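Disside: Player's Manual
Section 4. Setting up your first campaign 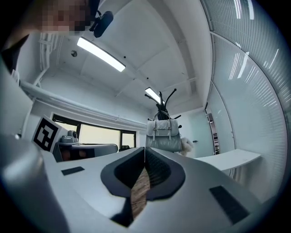

4.1 Before you start

1. Install the game, then the October patch. The store page says the patch is optional. Skip it and the supply screen shows fuel you don't have.
2. Open Settings and turn off Advisor Tips. The advisor recommends attacking in nearly every situation, including the ones you can't win.
3. Set autosave to every turn. The default is every five, and a bad river crossing takes two.

4.2 Choosing a map

1. Select Geston or Hao. Tulside is labelled "Beginner", a claim we'd treat with some caution: it has one road, and the enemy starts on it.
2. Set your starting budget. The slider runs from 200 to 500 points. "Balanced" gives you 274, and how anyone arrived at that number is unclear.
3. Spend at least 40 points on scouts. Armour looks better on the roster but can't see past the first hedge.

Note: The difficulty setting is supposed to change enemy behaviour. As far as we can tell, it mostly changes how many of them there are.

4.3 Placing units

1. Drag each unit onto a grey hex. Green hexes are for reinforcements, whatever the tutorial tells you.
2. Keep artillery at least three hexes behind the centre line.
3. Check the odds panel, then assume it's being generous.
4. Press Confirm.

Caution: Confirm can't be undone. The Undo button stays lit afterwards but does nothing.

If the map loads without roads, quit to the main menu and repeat from 4.2.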